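Stop moving the table

Opinion
Dec 12, 2019

Every cell I have looked after has had a maintenance log for the robot, and hardly any have had one for the table. I think this is the wrong way round, and I want to argue for it with the cell I know best, the two-arm sorting cell at Droscombe.

The arms in that cell are fine. They were fine when we took them over in June and they have needed very little. Fasteners get checked, cables get checked, the grippers get wiped and the fingers changed when the pads go. All of it is written down in a schedule that came with the cell, and anyone who can read can follow it. In the first months we had 1601 logged stops, and I went through every one of them over a few wet evenings. Most had nothing to do with a joint, a motor or a cable. They had to do with what was on the table and where the table was.

That should change how we spend our time. It mostly hasn't. When a pick goes wrong the first thing people reach for is the arm. They run the calibration again, which takes the best part of a morning, and the fault goes away, and they write "recalibrated" in the log. What they have really done is teach the arm where the table has got to since last time. Somebody will lean on it again by Friday.

I would like to see the work surface treated as a part of the machine, with its own page in the log. It has a height, a level and a position, and all three drift. It has a finish, and the finish matters to any camera that looks down at it. Polished wood picks up the ceiling lights. We lost weeks to a fault that Renero, who supplied the software, put down to poor lighting. We added lamps and it got worse. A matt finish would have cost us less than the first lamp.

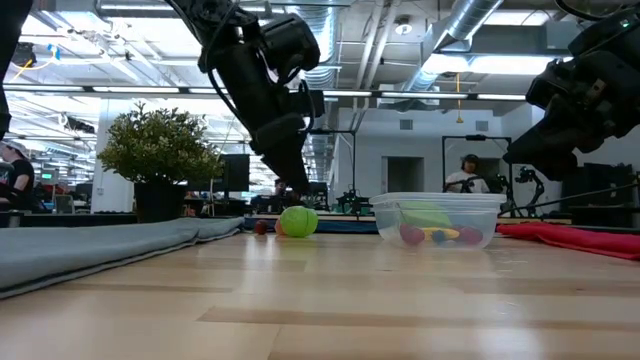

The green ball and the clear container on the table at Droscombe, with the arms over them.

Clear containers deserve a paragraph of their own. Everybody buys them, and I understand why, as a person standing by can see what is in them. A camera often has a harder time. The walls blur whatever is inside, and the rim is easy to lose against a pale top. I am not saying get rid of them. If the job will involve clear plastic, then the cell should be set up on clear plastic from the first day, and the rim height should be measured and written down like any other dimension. Too many cells are tuned on a nice opaque tray and then handed over to people who own nothing of the kind.

The same goes for cloth. Cloth bunches and the folds never come back the same way twice. You can't hold a towel to a drawing. What you can do is say in the log which cloth it is, how thick it is when folded, and when it was last washed, as washing changes how it grips. I have had people laugh at me for that last one. They stopped when we swapped in a clean cloth of the same make and the fingers began to slide over it.

Then there are the loose objects. Toy fruit and balls are a sensible thing to set a cell up on. They are cheap, light and forgiving if a gripper comes down too hard. They are also different from one another in ways that matter, and they wear. A foam piece takes a set after it has been squeezed enough times. A glossy piece gets scratched and stops shining in the place the camera expects. At Droscombe we now retire a foam piece after 400 grips, and it goes in a drawer with a label so that no one puts it back out. The number is a guess based on a few weeks of squashed foam. A guess that everyone follows has been worth more to us than no number at all.

None of this is clever and most of it is housekeeping. My complaint is that it is nobody's job. The supplier looks after the arm. The software people look after the software. The table was bought out of the furniture budget, and it gets moved when the floor is cleaned. At the Plasham site they bolted theirs down and put dowels in the floor, and the drill holes caused more argument than the price of the robots did. I was on the side of the holes.

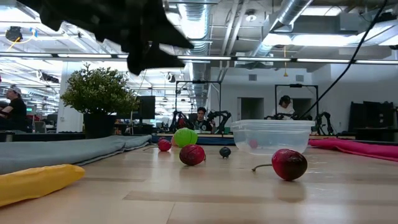
Bolting it down only suits a place that does one thing all year, wrote Mengal when I sent round a draft of this. We change the layout every week, and if I had to drill the floor each time I'd have no floor. Give me a table on castors and a quick check with a gauge block, and let the software sort out the rest.

I take the point about changing layouts, and a gauge block is a good deal better than what most of us do. If the check is quick and it is done every time, I have no quarrel with castors. My worry is the second half. "Let the software sort it out" is how we came to be recalibrating so often in the first place. Software can cope with a table that has moved a little. It copes much less well with one that has moved, and tilted, and been given a new cloth, all on the same day and with no note of any of it.

So this is what I would ask for, and I would ask for it before spending anything more on the arms. Four checks go on one sheet, and the sheet hangs on the cell where people will see it. Check the height at each corner. Check the position against two marks on the floor. Look at the surface under the lights that are really used, from where the camera sits. Go through the loose pieces and pull out the ones that are worn.

We do it at the start of each shift at Droscombe and it takes up to 4 minutes. The calibration is still there when we need it, and the last time I ran it was after a gripper change, which is the sort of job it was meant for. The sheet has coffee on it and one of the floor marks needs repainting. I have put that in the log too, on the table's page.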